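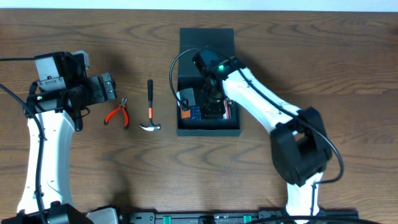 Photo: Lavik (supplied). A Lavik Pair working at an open box on a wooden tabletop, with pliers and a hammer on the table.

The Lavik Pair is a two-armed tabletop manipulation kit sold by the Australian firm Lavik. It is supplied to universities, technical colleges and small engineering workshops as a set of parts for assembly by the buyer, or in assembled form at a higher price. The kit is used mainly for teaching and for recording demonstrations of handling tasks. It is not certified for production work alongside people.

Design

The kit consists of two arms of the same pattern, a mounting rail, a power unit and a control box. The arms stand on the rail along one side of the table and reach over the work area from there. The long links have white covers, while the joints and gripper housings are black. Each arm ends in a two-finger parallel gripper with replaceable grey pads.

Cabling is external. A single black cable follows each arm and is left slack at the elbow and wrist so that the joints can turn through their full range. Lavik states that this makes a damaged cable quicker to replace. The slack can form a wide loop near the gripper, and the handbook advises the operator to check its path before any task that involves a lid, a handle or a tall container. Internal cabling was offered on a prototype but did not reach the catalogue.

Each arm is rated for a payload of up to 3 kg near the base, with a lower limit at full reach. The rating includes the object and any pad or adaptor fitted to the fingers. The finger opening is set in software and can be limited for fragile items.

Software

The arms are operated through Pokulix, a control package licensed with the kit. Pokulix provides manual jogging, recorded playback and a programming interface. Two operating modes are available. In independent mode, each arm runs its own program and stops if its planned path enters the space reserved for the other. In paired mode, both arms follow a common clock, as is required when one holds an object and the other works on it.

Recorded sessions are stored with joint positions, gripper state and video from any connected camera. The licence covers 40 hours of hosted storage, after which recordings must be kept locally or a larger plan purchased.

Task sets

Lavik sells task sets separately from the arms. The sets contain written procedures and scoring sheets, and in most cases the buyer supplies the objects. Common exercises include:

Placing small items in an open box, or taking them out
Opening and closing a hinged lid
Picking up hand tools such as pliers and hammers from a flat surface
Passing an object from one arm to the other

Box exercises are considered harder than their description suggests. The walls restrict the angle at which a gripper can enter, and the gripper itself can hide the items from an overhead camera. Hammers present a different problem, as most of the weight is in the head and a grasp near the end of the handle tends to rotate under load.

Supply and servicing

The kit is distributed in Australia and New Zealand by Mukcombe and in Canada by Paquette. Both distributors offer an installation visit and a one-day operator course. Scheduled servicing is due after every 3,000 hours of powered operation and covers joint lubrication, cable replacement and recalibration. Finger pads are treated as consumables and are not included in the warranty – replacements are sold in sets of four.

Buyers provide their own table. The handbook specifies a rigid, level top and recommends a matt surface, as strong reflections can interfere with camera-based programs.

Limitations

The arms have no force sensing at the wrist. Contact is estimated from motor current, and light contact may go undetected. The joints are not sealed, so the kit is unsuitable for wet or dusty areas. Power loss releases the motors, and the handbook requires that an arm be supported or parked before it is switched off.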